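Lowther House Kitchen and Pantry Refit
Progress report to the Tultow Fund
Prepared by Tiziana D'Amico, project lead
July 2018

Where we are

The last report ended with the sentence "the tables should be in by the time you read this." They are in. I mention it first because it is the only forecast in that report that came true without help.

The long counter that used to run under the window has gone to the scrap yard, and with it the drawer that had been painted shut since before any of us worked here. Aldo Benedetti got it open on the last day with a pry bar. It contained a fish slice and a manual for a fridge we do not own.

In place of the counter we have the new work tables, and on them we have been trying out the storage pieces before committing your money to a full order. The idea in the grant application was that a plate should be able to travel from shelf to table to drying rack without anyone crossing the room with it. On paper this was a matter of arrows. In practice it depends on where the drawers open, how deep they are, and whether the handle is something a person with stiff hands can get hold of. About a third of our lunch members have stiff hands, a fact the arrows did not cover.

Storage trial

We asked Guido Cocco, who builds for Eltov, for small oak-look cabinets that sit on the table itself, with plain black pull handles. The members had been shown round knobs, recessed grips and a push-to-open front. The push-to-open front was popular until it was leaned on.

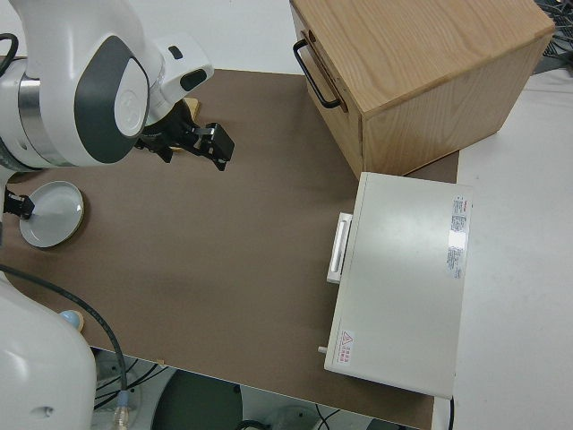

The U-shaped handle won, and it won easily. Amedeo Villa can hook two fingers through it without closing his fist, and he has announced this to everyone who has come through the door. We have now settled on that handle for every drawer in the room, including the ones under the sink that only staff use, because the price per handle drops at 200 and we would like spares.

The size of the cabinet is less settled. It holds cutlery and napkins well. It does not hold the serving spoons, which were measured by me, and I measured them without the handles. Guido has been gracious about this. A deeper version is on his bench and will come with the next delivery.

Crockery

We kept the plain white plates and bowls. There was a movement in favor of something more cheerful, and samples were passed around, but the white ones match what we already own and can be replaced one at a time when they break, as they will. The inventory stands at 157 dinner plates fit for use. The application said 200. The difference is made up of chips, cracks and one tray that went down the back steps in the spring.

We would like to buy the missing plates from the small-equipment line and have not done so yet, pending your agreement. A shallow rim is the thing to look for. The deep-rimmed ones stack beautifully and hold a teaspoon of dishwater each, which then goes down somebody's sleeve.

Money

Spending is within the grant overall, though it has wandered between headings. Flooring came in under the estimate by $1,365, mostly because the boards beneath the old vinyl were sound and needed cleaning and sealing only. We propose to put that toward the deeper cabinets. The electrical work ran over by a smaller amount, which we have covered from our own reserve and will not be asking you for. The full ledger is attached separately, with receipts, including one from the scrap yard that appears to have been written in the rain.

What has slipped

The wall shelves are late. Gullinano, the supplier, sent brackets for a brick wall, and then, after a phone call, sent more brackets for a brick wall. Ours is plaster over lath. Ubaldo Tedesco has found the studs and marked them in pencil, so the wall at least is ready and looks like a very long ruler.

The labels for the drawers have also not been started. We had meant to use words and pictures together, and the discussion of what picture means "miscellaneous" took up most of a meeting.

Next steps

Before the next report we expect to have the deeper cabinets in use, the shelves up on the correct brackets, and the drawers labeled. Lunches will go on in the front room until the shelves are safe to load. We plan to move everyone back into the kitchen in October.

We need 3 decisions from the Fund: the transfer of the flooring underspend, the purchase of replacement plates, and whether you would still like a plaque. If so, please send the wording and tell us how heavy it is, so that Ubaldo can pick a stud.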